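Gramik publishes house rules for simulated two-hand tasks

Filed under: Automation > Standards & Practice

Gramik has published the rules it uses to write, run and score manipulation tasks in simulation, and is asking other groups to try them. The document is 11 pages long and covers two-handed work at a table, from how a task is worded to what has to be saved when a run is over.

The company has used a version of the rules in-house for two years. Clifford Kennedy, who edited the text, said the public version is shorter and drops the parts that only made sense with Gramik's own software.

"Most of our arguments were over what counts as done," Kennedy said. "One person would pass a run and the next person would fail it, and both of them could point to the same sentence in the task. So we started with the sentences."

Under the rules, every task must have a written end state that can be checked from the positions of the objects alone. "Put the buttons in the tray" is not accepted as it stands. The author has to say whether a button lying on its side passes, whether one resting on the rim passes, and how long everything must stay still before the run is scored. The hands must be clear of the objects by then. If a hand is still holding something when time runs out, the run fails, even if the object is in the right place.

Start positions get a section of their own. Objects may be shifted and turned between runs, but the limits have to be stated in advance and kept with the results. Anyone who narrows the limits later must give the task a new version number and may not mix the old scores with the new ones.

A pair of stills from the tray task, with red-capped buttons and two white robotic hands:
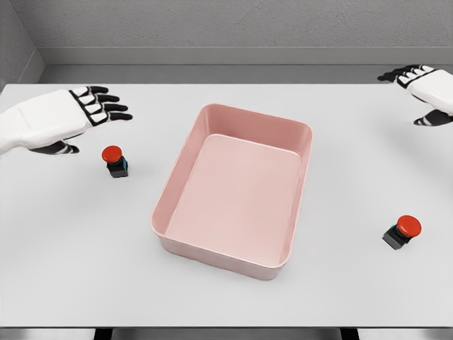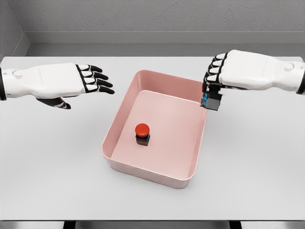 The section on failed runs is the longest. All of them must be kept, including those stopped early by the operator, and each one is given a single cause from a fixed list of 10. The list separates a missed grasp from a dropped object, and both of those from a collision between the hands. There is also an entry for faults in the simulator itself, such as an object sinking into a surface. Runs marked that way are left out of the success rate, but the number of them has to be printed next to it.

Gramik tested the wording before release by having two reviewers score the same 171 runs separately. Kennedy said the cases where they disagreed went back to the task authors, and that most of the changes made this year came out of that exercise. The definition of "released" was rewritten twice.

Sollenitz, which builds tabletop work cells, has said it will use the rules for its internal simulation work starting in October. It plans one change. Gramik allows task authors to set their own time limits, and Sollenitz wants a single limit for all tasks that share a table layout. The two companies are still talking about it, and the next version may allow either approach as long as the choice is stated.

A research group at Sukprasert gave comments on an early draft and was less convinced. It argued that the rules say too little on contact settings, such as friction and stiffness, which can make a grasp easy or close to impossible. The published text asks authors to save those settings with every run but does not say what they should be. Kennedy said the group has a point.

"We don't have values we would want other people to copy," he said. "For now, write down what you used. If you change it — even a little — that's a new version of the task."

The rules make no claim about how a task will go on physical hardware. A short note near the front says that results from simulation must be labeled as such wherever they appear, in tables and captions as well as in the main text, and that a success rate from simulation may not be averaged with one from a real work cell. Groups that run both are asked to report them in separate columns.

There is no certification and no fee. Groups that follow the rules may say so if they name the version they used and list any sections they skipped. Dillby, which hosts the document, will also collect comments and post them with Gramik's replies. Comments on the first version are open now, and Kennedy said he would like to hear first from people who have tried to score someone else's runs with it.

Contact the newsroom | Corrections | Copyright, all rights reserved | Back to top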